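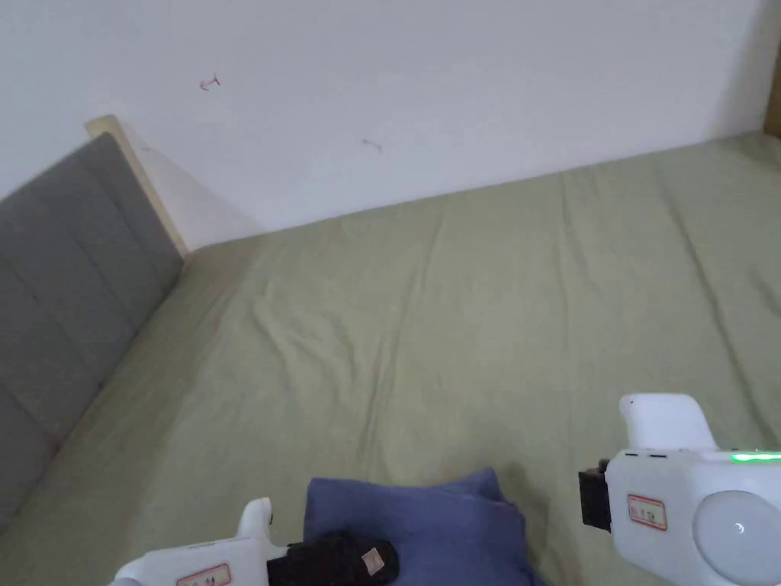
The Trosten open day was sold to us as a chance to see what a furnished rental looks like "in use." I've been on enough of these tours to know what that usually means, a bowl of lemons and one paperback on the nightstand, so I went to Kultbridge in July with low hopes and a tape measure.

Trosten will have 292 apartments when it's done. Kinnunen, who run the place, had opened one of them for visitors, and the tour was supposed to take 90 minutes. Mine took a good deal less. Much of it was spent in the hallway, where our guide, Niilo Sjöberg, talked about the storage plan. It has a name, Nureta, and as far as I could work out from the handout it means every apartment comes with the same set of closets and the same printed list of what goes in them. I asked what happens if you own things that aren't on the list. He said people adapt. I wrote that down.

The kitchen was fine. Short counter, decent light, drawers that closed properly. The bathroom door opens the wrong way and hits the towel rail, which I pointed out and which Niilo agreed was a pity. The closets are shallow. I measured one, and my winter coat would have its shoulder against the door all year.

Then the bedroom, and I'll give them this much: they hadn't dressed it up. I liked the headboard, gray and padded in tall panels with a pale wood edge along the top. It looks comfortable to lean on for reading, though I'd want to know how you get a coffee stain out of it. Niilo thought the covers might come off. He wasn't sure, and the handout doesn't say.

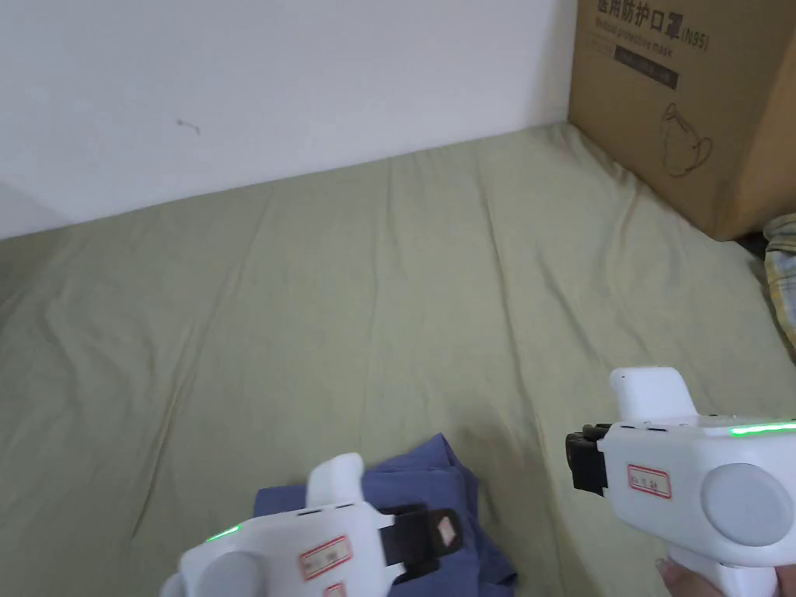 Storage was where I stopped believing the brochure. If the Nureta list works so well, I'd expect to see bulky things put away somewhere, and in this bedroom they weren't. There was a carton marked "Medical protective mask" standing up at the back of the bed, against the wall, with a crumpled blue cloth nearer the front and some yellow, white and light blue plaid bunched at the side. I have no quarrel with any of it, my own bed looks worse most mornings. But a box that size needs a shelf, and I had just been shown closets that wouldn't take it unless the coats came out.

The wall has a dark scuff on it too. White paint behind a bed always goes that way, and a rental firm ought to know it. I asked whether touch-ups come out of the deposit. "Case by case," apparently.

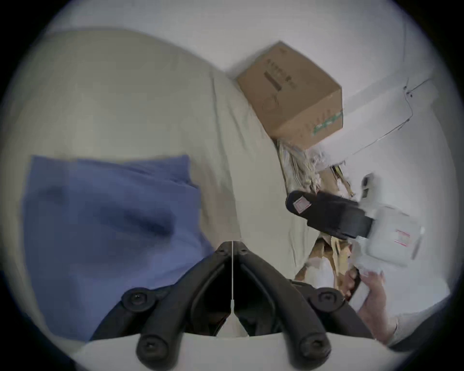
The bedroom at Trosten, with packing paper heaped below the carton.

I'd have liked to ask where packing paper goes on the famous list, but by then the group had drifted back to the kitchen for coffee. The recycling room is in the basement of the next building, by the way. You go outside to reach it. Fine in July.

Would I rent one? At the price on the sheet, no. The bed I'd take. The second round of tours starts at 4 and the earlier one was crowded, so go for the later slot if you're curious, and bring the measurements of your biggest coat.

Contact | © Kultbridge Visits, all rights reserved | Back to top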